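Plirnurent Forums > Small Goods > Bath and Novelty

Thread: Rubber ducks sold as "display grade", anyone buying this?

gravelpit80
Posted 14 Mar 2025

Zosura has started listing plain rubber ducks as "display grade" with a price to match. Solid colors, no hats, no sunglasses, no printing. The listing says the color is "deeper and more even" than the ordinary bath kind. I have handled a lot of ducks and I don't believe a word of it. A duck is a duck. Before I spend money I'd like to hear from someone who has both kinds on the same table and isn't trying to sell me either one.

Also, their suggested way to keep them is in a shallow tray. A tray! For display! Who looks at a duck in a tray?

tubside
Member, 27 posts

Fair question. Plain ones in four colors, out on a wood-grain table with a tray. The blue duck is the one I'd look at first if you care about color.

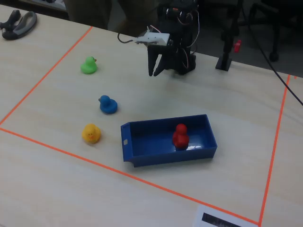
posted by tubside | Bath and Novelty | reply no. 2

The blue is strong, I'll give it that. Does it prove anything about a grade? No. I've had blue ducks from a discount bin that were every bit as blue. What I do like is having no printing on the body. The printed ones rub off where the kids grab them and then you own a duck with half a bow tie.

As for the tray, I came around on it. The red one looks fine standing in there against the blue. I wouldn't put all of them in, though.

gravelpit80

So your case for "display grade" is that it looks like a discount bin duck. Thanks, that's what I figured.

The tray still looks like office supplies to me. It even has that little cutout in the short end, like you'd slide a label in there. What would the label say? Duck?

mossy_ledger

I use a tray and I think you're being hard on it. Mine holds 14 small ones on a shelf over the tub, and when I clean, I lift the whole lot down in one go. Try that with loose ducks. They roll behind the toilet and you find them in November.

The cutout is handy too. I hook a finger in it. Can't say if that's what it's for.

gravelpit80

That's storage. I asked about display. If I have to look down over a wall to see the thing, it isn't on display.

halfpast_soap
Member, 2564 posts

Been through this same argument with the Bustos ducks, and before that with Poseck. Each time there was a fancy word on the listing and each time people paid extra for it. I bought three of the Poseck "collector" ones. They faded on a windowsill the same as the cheap ones next to them. Keep the receipt, that's my whole advice.

One thing I'll say against tubside, though. Red on blue grabs your eye so hard that you stop seeing the other colors. If you want to judge the ducks, take the tray out of it. Put all of them on the same surface and then look.

tubside

OK, all on the table, tray empty.

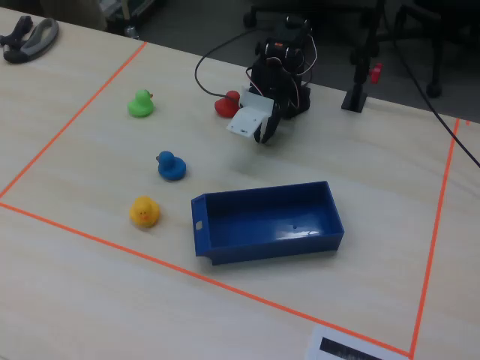
Re: all on the table

halfpast_soap

Better. Now green, blue and yellow get a fair hearing. I still say the pale wood does a lot of the work. Any bright toy looks good on pale wood. Put them on a white tub edge under a bathroom bulb and see how "deep and even" they are.

mossy_ledger

I think the yellow wins and I'm surprised. You expect yellow to be the boring one, but with the small orange beak and the black eyes it's the only one I'd call a duck from across a room. The green one looks like it's on its way somewhere else.

gravelpit80

Yellow wins because you grew up with yellow. That's habit.

I'll admit the empty tray looks worse than I expected, so maybe the tray does need a duck in it. Look at the shine on the inside near the right end. Under my bathroom light that would drive me nuts. If anyone sells a dull one, tell me.

tubside

You could put a washcloth in the bottom. Cuts the glare and they don't slide.

gravelpit80

Now I'm buying a tray and a washcloth to hold a duck I already think costs too much.

mossy_ledger

You started a thread about it, so I'd say you're buying the duck.

halfpast_soap

Buy one. Just the yellow. Put it beside whatever you have in the tub now and leave both there for a few months. If you can tell them apart after that, come back and post, and I'll order the Zosura set myself.

gravelpit80

Fine. One yellow. No tray.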